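Aoun on Tape, Tuning and the Low End of Fodovau

8 April 2025

Aoun recorded their second full-length, Fodovau, over 77 days in a converted dairy outside Skerstead. The band is a trio: guitar, bass and drums, with the bassist handling vocals. Their debut was tracked to a laptop in a rehearsal room and sold 414 copies on cassette. The new record runs eight songs and is heavier, slower and a good deal better recorded. We spoke to the band by phone. They asked to be quoted as a group, with only the instrument given.

The guitarist started with the tuning. "We went down to A on the first record and it was a mess," he said. "The low string had no pitch to it. You heard the pick and then a kind of flapping." For Fodovau they came back up to B, moved to a longer scale length and used a wound third string. The rhythm parts were double-tracked, never quadrupled. "Four guitars sounds bigger for ten seconds. After that you can't hear the bass."

The bass is easy to hear. It was split into two signals, a clean one kept below the guitars and a distorted one with most of the bottom filtered out. On "Cimon," the longest track, the clean signal drops out for the whole middle section. According to the bassist, that was a patching mistake in the first rough mix, and the band kept it after two listens. "When the low end comes back it feels like the tempo has changed," he said. "It hasn't. It's 75 beats a minute all the way through."

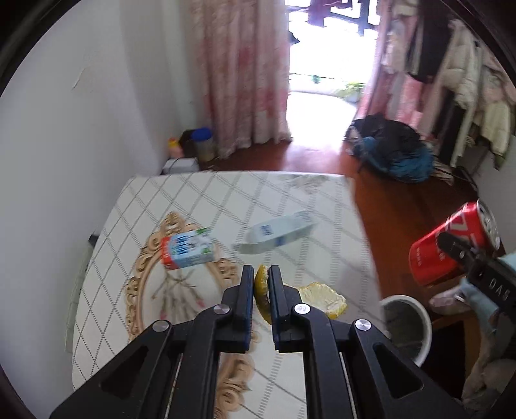 The drummer disagrees about the tempo. By his account the last third of "Cimon" drags by two or three beats, and he asked twice to redo it. No click was used on that song or on the closer. The other six were played to one, in full takes, with edits only between sections. He puts the difference down to the room. "It's tile on three sides. You hit the snare and it comes back at you late, and you start waiting for it."

Drums took up most of the first two weeks. The kit was miked closely, with one pair of room microphones placed at the far end of the building and heavily compressed. There are no samples on the record. The drummer considered reinforcing the kick and dropped the idea once the bass had been re-amped, as the two already filled the same space.

Vocals were done last, in October, mostly at night. The bassist tracked them standing in the doorway of the control room with a handheld dynamic microphone and the monitors on at low volume. Some guitar bleeds into the quiet passages. "We tried headphones and I sang flat," he said. "With the speakers on I was in tune and the bleed was there. We picked in tune."

The mix went through five versions. The first was judged too bright and the third too close to the debut. The master is quieter than is usual for the style, and the guitarist expects complaints. "Turn it up. There's a knob."

A vinyl pressing has been cut from a separate master with the sides split after "Cimon." The label's online teaser for that song had 1,921 plays at the time of our call, a figure the drummer had looked up that morning. The band has no tour booked. They plan to play the album in order at one show in Skerstead and then start writing again, probably in B, although the guitarist has been trying C sharp at home.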